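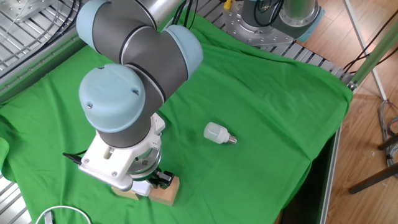 Rustcombe Courier, No. 626, page 2

Home News Town Hall Schools Letters Classifieds

Town's "Quiet House" kit promises savings, but the math is missing

By Rhydian Ellis
Jul 15, 2023

Rustcombe will hand out 200 home energy kits this fall under a plan called Quiet House, and residents are being asked to take a good deal of it on trust. Each kit has an LED bulb, a white power strip and a tabletop switch, a small thing with wooden blocks on either side of a red rocker. The town says the kits will lower electric bills. It has not said by how much, for whom, or compared with what.

The supplier is Panicker, a small company in Skundham that makes the switch and buys in the rest. Households will pay $15 and the town will cover the remainder of the cost. What the remainder comes to is not in the notice mailed to residents, and the town office told the Courier that the final figure depends on shipping. A price that depends on shipping can still be printed with a note beside it. Ours wasn't printed at all.

The thinking behind the kit is simple enough. Lamps, chargers and TV boxes get plugged into the strip, the strip gets turned off at night, and the bulb replaces an old one in whichever lamp gets the most use. The switch, which Panicker calls the Randudden, sits on a shelf or nightstand and is meant to turn off a lamp without anyone crawling behind the furniture. The company's leaflet calls it "the heart of the quiet house."

None of that is foolish. Swapping an old-style bulb for an LED does cut the power that lamp uses, and anyone who still has the old kind in a porch light could make the change this afternoon at the hardware store. That is also the trouble with the plan. The part most likely to save money is the part people can already buy for themselves, and plenty of people in Rustcombe did so years ago. The application form does not ask what bulbs a household has now. A home that switched over long ago will get the same kit as one that never did, and both will presumably be counted as a success.

The strip is harder to judge. Turning off a strip saves whatever the things plugged into it draw while they sit idle, and that can be very little. It depends on the things. A household with an old stereo and a cable box might notice. A household with one lamp and a phone charger will not. The leaflet says "typical families" will see a difference and leaves the typical family to the imagination.

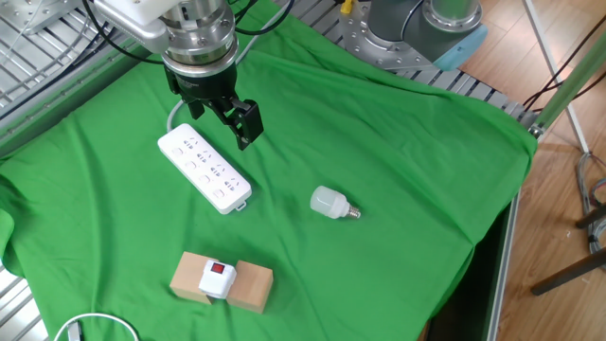 Plugs are a question the notice skips altogether. Half the outlets in an average living room have something bulky hanging off them, and a strip is only as useful as the number of things that will fit in it side by side. The white one has square outlets paired with multi-pin openings in a row along its face, with small gray markings printed on them, and I would like somebody to explain in plain words which plugs go where before these are sent to people who may not want to squint at a power strip on the floor. I asked whether instructions would come in large print. The answer was that instructions would be "included."

Then there is the Randudden itself. It has a certain charm. The light-brown wood looks better on a nightstand than most things with a cord, and a red rocker is easy to find with your eyes. Whether it is easy to find in the dark, with your hand, is something the leaflet doesn't get into. Neither does it say how heavy the thing is, which matters if it is going to be slapped by a half-asleep person every night and stay on the furniture.

Panicker says the switch was well liked in Skundham, where a first batch went out in February. Asked for the results, the company sent two comments from happy customers. One said it was "so handy." The other said her grandson likes it. I have no reason to doubt either of them, but neither one mentioned an electric bill.

The town did not run a trial of its own. It could have given the kit to a handful of homes over the winter, read the meters before and after, and told us what happened. There is still time to do that on a small scale before the full order is placed. When I put this to the town office I was told that a survey will be mailed after the kits go out. The draft survey asks residents whether they "feel more in control" of their energy use. It does not ask for a meter reading.

Applications open at the library and the town office next month, and kits go to the first households to apply. Renters are eligible. There is no income limit, so the discount will reach the people quickest to fill out a form, who may or may not be the people with the highest bills. Anyone who signs up can return an unopened kit for a refund. Opened kits are final, according to the small type on the back of the notice, so read the leaflet first if they will give you one at the counter.

The Courier has asked for the contract price, the Skundham figures, if there are any, and a copy of whatever estimate the town used when it approved the plan.

Comments

porchlight_pat
I replaced all my bulbs ages ago. Can I get just the switch? It's kind of cute. Not $15 cute though.

Dell from Mill Rd
Rhydian you are too hard on them. My mother can't reach behind her couch anymore and a switch on the table would be a real help to her whether it saves a dime or not. Not everything has to be a meter reading.

old_fuse
Dell, fair, but then they should sell it as that. They're calling it an energy plan. And I agree about the plugs, I have a drawer of strips where one fat charger blocks the next hole.

M. in Skundham
We got one here. The strip is fine. The switch is on my husband's side so I can't tell you. Bill looks the same but we also had the space heater going so who knows.

porchlight_pat
@M. in Skundham did anyone ever ask you for your bills?

M. in Skundham
No. We got the survey. I checked "somewhat in control."

Log in to comment

Contact the newsroom | Corrections | Subscribe | © 2023 Rustcombe Courier | Back to top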